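Ticket 3344 - label printer skipping every second label, Enon site
Reading time: 2 min

Reported Wednesday, first thing. Printer at the packing bench feeds one blank for every good label. Started after the roll change. Operator swapped in another roll, same thing. Power cycled twice, no change.

07:50 - Remote session. Queue clean, no errors. Driver says gap media, 2 inch label. Test page from the printer's own menu also skips, so not the PC and not the Deris order software. Closed the session.

08:15 - Asked for the part number off the roll core. Got 718. Old rolls were 400. Supplier (Simanjuntak) says 718 is the replacement stock, same size, "drop in". Gap between labels is narrower though, and the backing is thinner. Sensor probly reading straight through it.

08:40 - Ran media calibration from the front panel. Passed. Printed five fine, then blank, good, blank, good. Ran it again, same. 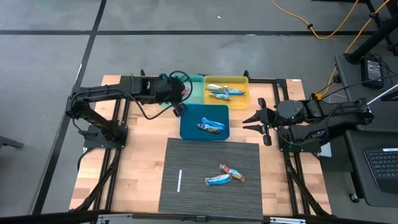 09:05 - Had them slide the gap sensor toward the middle of the path. It had been pushed all the way over to the left, no idea how long. Wiped it with a dry swab, lots of glue dust. Recalibrated. Full strip printed with no blanks.

09:30 - Darkness down one notch, the thinner stock was smearing barcodes. Scans ok at the bench and at the dock.

Still open: Lillthorpe is getting the same rolls next month. They need the sensor moved BEFORE they load them. Saved the settings as a new profile, didnt overwrite the old one - plenty of 400 stock left on the shelf there.

Status: resolved, watching until end of week.

Last updated: Friday, 4:10 pm

Comments

dockside2: Same fault on our unit. Calibrating did nothing until we moved the sensor. Thanks.

labels_again: which way is the middle on the older model? ours only has a thumbwheel

dockside2: Turn it till the little arrow lines up with the center mark, then recalibrate.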